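Home | Animals | Space | Machines | Ask Us

Why do robots need rules?

Some robots stay bolted to a factory floor. Others have arms and hands and share a room with people. That second kind needs good rules, because people move about and don't always look where they are going.

At Kundlow, a robot team follows a list of safety rules. The first is to look before moving. A robot has to know where the sofa is, where the table is, and whether anyone is standing nearby.
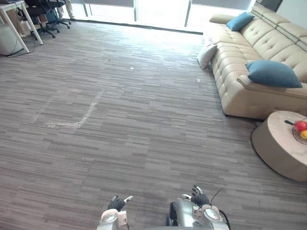
The next rule is about distance. If a person comes too close, the robot must slow down or stop. Every robot also needs a stop button that a grown-up can reach quickly – and everybody in the room should know where it is.

Then there is gripping. A robot hand should squeeze only as hard as the job needs. A pillow can take a squeeze, but fingers can't, so the team sets a limit before work starts.

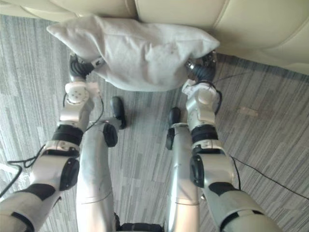
Kundlow Robot Safety Team

Zineb Benkirane writes the rules, and Anas Morsy checks them. "If a rule is hard to understand, we write it again," Zineb says.

You can follow good rules near robots too. Ask before you go close. Keep your hands away from moving joints. Don't step over cables.

More to read
What is a sensor?
How robots keep their balance
Meet Hekton, the sorting machine
Who invented the stop button?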